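Home Issues Authors Submit Search Log in

4. Where soft things wait: beds as a staging surface

4.1 Background to this section

Section 3 dealt with hard goods (keys, mugs, chargers). Soft goods behave differently and we coded them seperately. By soft goods we mean caps, scarves, gloves, thin jackets, folded or half-folded tops. Total coded entries for the Nulby and Sanness households: 2405. Of these, 1180 soft goods. The rest is covered elsewhere in the paper and not repeated here.

The question was simple. When an item has a fixed home (hook, drawer, shelf) and is not in it, where is it? Earlier work by our group assumed the hallway. Wrong for soft goods, at least in these homes. The bed came first in both places, chair backs second. Floors a distant third, though Bergmann thinks floor entries were under-reported out of embarrassment and we tend to agree.

4.2 Headwear

Caps are an awkward case. They do not fold and do not stack well unless they match. Most participants had a hook or a shelf for them and said so in the interview. Same participants put them on the bed anyway. One woman in Sanness: "The hook is by the door, but I take it off when I sit down, and I sit down on the bed." Several others gave some version of this.

We coded resting position as crown-up, crown-down or on its side. Crown-up was the usual one on a made bed (Figure 7). On an unmade bed the position varied more – the cap ends up in a fold of the duvet and gets coded as side. Coders disagreed here more than anywhere else, see 4.4.

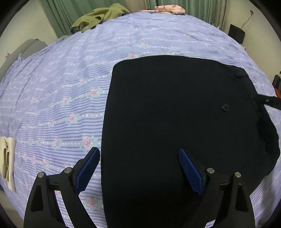

Figure 7. Black cap resting crown-up on a made bed, patterned bedspread. Coded: soft goods / headwear / bed / crown-up.

Surface matters too. Plain dark spreads hide dark items, and participants reported hunting for things that were on the bed the whole time. A pale or flowered spread like the one in Figure 7 makes a black cap easy to find. Not much help for a white sock among small white dots. We did not plan to code contrast, it was added in October after Zheng raised it, so the early entries have no contrast value and are left out of that comparison.

4.3 When does the item move on?

Mostly at bedtime. The bed has to be cleared to be slept in, so there is a deadline built in, which the chair does not have. Items on chairs stayed put for days. Items on beds were moved the same evening as a rule – but often only as far as the chair. We call this a short transfer. It looks like tidying and participants described it as tidying, but the item is no closer to it's home.

Caps were short-transferred less than tops. Possible reason: a cap is small enough to carry along on the way to the door. We can't show this with the present data.

4.4 Coding problems

Two coders, 2 passes. 900 entries double-coded. Main trouble was "made" versus "unmade". A spread with soft wrinkles at one end, is that made? We settled on yes if the pillow area was covered or the spread was pulled up. Stüber would have preferred a third category. In hindsight she was probably right.

Comments (3)

Napaporn Ratanaporn
Short transfer is a useful term, thanks. Did you check households with a bench at the foot of the bed? In our Kiani material the bench took nearly everything.

Sille Thygesen
No benches in either set unfortunately. Would be glad to see the Kiani numbers.

Hannelore Stüber
Still want my third category.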